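**April, morning**

The office opened at the usual hour. The first matter of the day was the service record for the Stirkberg collection, which had been left unsigned at the end of last week. I signed it after reading it through twice. The record states that the rear window regulator on the gray sedan was replaced and that the door seal was left as found. I have asked that the seal be listed separately, so that it does not pass into the yearly report as completed work.

The principal business was the matter of headlamps. The collection is to lend one vehicle to the road history display at Trosten, and the lending terms require that all exterior lighting be in working order and suited to the period of the car. The present lamps on the sedan are a later fitting. They are brighter than the originals and draw more current, and the wiring behind the dash was never changed to suit them. I set out in a short note the two courses open to us: to return the car to its first lamps, which are held in storage, or to keep the later ones and fit a relay to spare the switch.

My note recommended the first course. The original lamps give a yellow and rather narrow beam, but the car will be driven only from the transporter to the hall and back again. The reflectors were resilvered some time ago and have been kept wrapped. One of the two rims has a small dent near the lower screw, and I do not propose to have it removed.

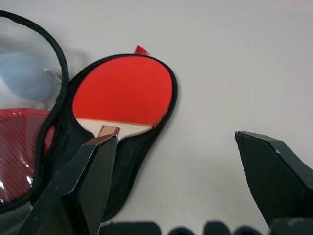
Melaniia Koval replied before noon that the first course was acceptable to her, provided that the later lamps were kept with the car's papers and not sold. She added that the relay ought to be fitted in any event. In her view the switch was the weak part of the whole circuit, whichever lamps were in use, and she had twice known a switch of that pattern to fail with the lamps left burning. She asked that the cost be set against the workshop account and not against the loan.

I accepted both points. The relay has been ordered from Fuentealba at a price of 80, with carriage included. The bracket is not included and will have to be made in the workshop. I have recorded the order in the blue ledger and again in the loan file, as the two have disagreed in the past and the disagreement took most of a winter to settle.

**Afternoon**

The insurer's form for the loan was completed. It asks for the mileage at the time of departure, and I entered the figure on the dial with a remark that the instrument was changed in an earlier period of ownership. The distance covered since the change is over 3000 miles. The distance before it is not known to us, and I declined to estimate it. The form has no space for such a remark, so it was written in the margin and initialed.

A question then arose about the battery. The display rules at Trosten require that it be disconnected while the public is present. The clock in the sedan will therefore stop, and someone visiting the hall may suppose that it is broken. I have suggested that the hands be set at twelve and a line added to the label. The wording of the label is a matter for the hall, and my letter says so.

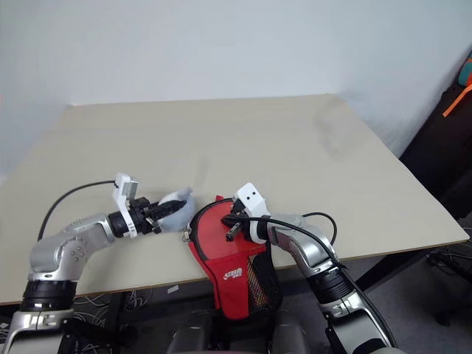
The same letter deals with tires. The set now on the car is sound, with good tread and no cracking in the side walls, but it is of a wider section than the maker specified. The correct size can be had, although delivery is slow at this time of year. I have asked whether the hall would accept the present set for this season. Should it refuse, the narrow tires will be ordered at once and the car will travel on the wider ones, with the change to be made on arrival. The hall has a jack of sufficient capacity. It does not have a torque wrench, and ours will need to go in the trunk.

The transporter was confirmed for the morning run by way of Flelidside. The charge is 300 in each direction. I had asked whether a single charge could be agreed for both journeys, and was told that the vehicle would not be waiting in the district between them. The answer is reasonable and I have not pressed the matter. Fuel in the tank is to be kept low for loading.

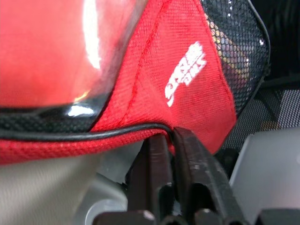
Toward the end of the day I went down to the workshop to look over the original lamps. Both bulbs lit on the bench supply. The left one flickered when the holder was turned, and on removing it I found the contact somewhat dull. It was cleaned with fine paper and then gave a steady light. The right holder was cleaned in the same manner. The glass of the right lamp carries a faint scratch that does not appear in the storage list, and I have added it there.

The aim of the lamps remains to be set. The manual calls for a level floor and a wall at a stated distance, and the only floor of ours that is truly level is presently taken up by the coupe, which cannot be moved until its brake lines are bled. The workshop expects to finish the lines tomorrow. I have asked for the use of the floor directly afterward, and for the chalk marks on the wall to be left in place.

Outstanding at close of business: the reply from Trosten on tires, the bracket for the relay, and the second signature on the loan form. The office was locked at half past five.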